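Lab 6: Two-finger gripper, wrist camera view
Instructor: Farah Menon

Compare the short and long finger sets on the drum unloading task. Use the Lenier controller for both, 80 mm opening at approach.

Log for each run:
grasp force, first contact, gasket contact (yes/no)

Keep exposure fixed – the steel drum throws highlights that upset auto gain. Reports go to Ridwan Lubis, 2 pages maximum.
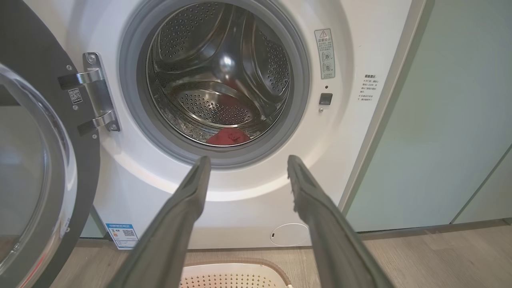

Fig. 2. Wrist camera at approach, fingers open, red garment at the bottom of the drum.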